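Diary > Household > March 2024

The desk arrived, or what Dovance calls a desk. The listing promised "a calmer way to work" for 800 dollars, and I have now spent a whole Sunday with it and am no calmer. I should say I was against it from the start. We had a perfectly good table in the study, scratched and a bit low, and the argument for replacing it was that everybody has one of the tall ones now. That isn't an argument. That's a catalogue.

The week before, I went to look at the things in person, because I don't believe photographs of furniture. Light wood, stripes in the grain, corners rounded off so you won't bruise a hip. I ran my thumb along the edge band and thought it would be lifting by July. The chairs were the tall mesh sort with wings on the headrest, as if you were about to be flown somewhere. I asked what the wings were for and got the word "support" back, twice.
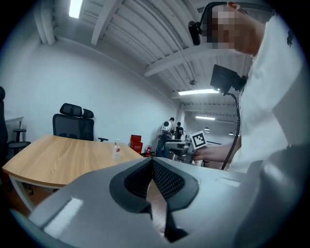 I keep coming back to white legs on a table. Who mops around white legs? By the end of winter ours will be the colour of the dog. I said as much at supper and was told I could wipe them, which I notice is a job that didn't exist last week.

Then the chair. Brellico wants 400 for theirs and Renaud a good deal more, and as far as I can tell the difference is in the armrests. I sat in both. My back felt the same in each, a little sore. I'm prepared to be wrong about mesh -- it may breathe, as they say -- but I've never once got up from the old wooden chair and complained that it wasn't breathing.

Assembly took 4 hours. The sheet said 2. There was a bolt left over, now in the jar with the other bolts left over from things that are still standing.

I wrote this at the new desk, elbows a bit too high. The old table is in the garage under a sheet. I haven't advertised it and don't plan to until the edge band has made it through a humid spell.

3 comments | 1 share

Back to top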